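Configuring a Side Approach to a Lidded Cup in Divari

Divari Planning Tools, Documentation: Tutorials. Updated Feb 19, 2025

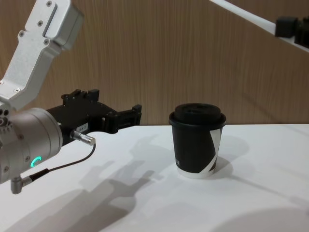

Figure 1. Gripper open beside a lidded paper cup, at lid height.

This tutorial explains how to configure a two-stage side approach for a tall, lightweight object. It applies to installations with a parallel-jaw gripper and a perception node that publishes an object pose and bounding cylinder. Users should already have completed hand-eye calibration and the introductory tutorial on planning groups.

A paper cup is a demanding test of an approach path. It is wider at the top than at the base, the lid overhangs the wall, and a light contact in the wrong place will tip it. The procedure separates the motion into a free-space move to a standoff pose and a short, slow, straight-line move to the grasp pose.

Before you begin

Confirm that the gripper driver is running and that the reported jaw opening changes when the open and close commands are sent. Load the workcell file and check that the table and the rear wall are present as collision objects. In a cell with two arms, both must be loaded, including the arm that will remain still during the task. The planner treats an arm missing from the workcell file as open space.

Step 1. Check the object estimate

Start the perception node and request a single detection. Display the fitted cylinder over the point cloud in the viewer. The axis of the cylinder should be vertical and its lower face should rest on the table plane.

Dark lids often return few depth points, and strong shadows on a white table may be segmented as part of the object. If the cylinder is too wide at its base, turn on the plane filter and set its height threshold to 6 mm. Repeat the detection until successive estimates agree.

Step 2. Define the grasp pose

Create a grasp frame on the cylinder axis, below the lid. The jaws should close on the wall of the cup and remain clear of the lid lip. Set the approach axis parallel to the table. Save the frame under the name cup_side.

Step 3. Define the standoff pose

Add an offset of 70 mm along the approach axis, pointing away from the cup. In the approach settings, enter:

approach.frame = cup_side
approach.standoff_mm = 70
approach.final_segment = linear
approach.jaw_state = open

The standoff may be placed higher than the grasp pose if the cell requires it. In that case, add an intermediate waypoint level with the grasp frame, so that the final segment stays horizontal.

Step 4. Attach the cable envelope

The gripper cable must be included in the collision model. Where a cable loops below the gripper and returns to the wrist, the bare gripper mesh is too small — the planner may accept a path that drags the loop across the table. Attach the supplied envelope shape to the wrist link and confirm in the viewer that it encloses the full loop.

Step 5. Plan without moving

Run the planner in preview mode. Review the complete path, with particular attention to the wrist orientation at the standoff pose. If the planner reports no solution, rotate the approach axis about the cylinder axis in steps of 13 degrees and plan again. Do not reduce the collision margin to obtain a solution.

Step 6. Execute in stages

Execute the move to the standoff pose at reduced speed, then pause. Request a new detection and compare it with the first. If the cup pose has changed by more than the permitted tolerance, the program should replan before continuing. Once the check has passed, release the linear segment and close the jaws under force control.

Error 2554

This code is returned when the final segment cannot be completed as a straight line. The usual cause is a joint limit reached between the standoff and the grasp. Select a different arm configuration for the standoff pose and repeat Step 5.

Procedure written by Haf Powell and reviewed by Kamol Intarasuk. Corrections should be submitted through the documentation tracker, with the workcell file and planner log attached.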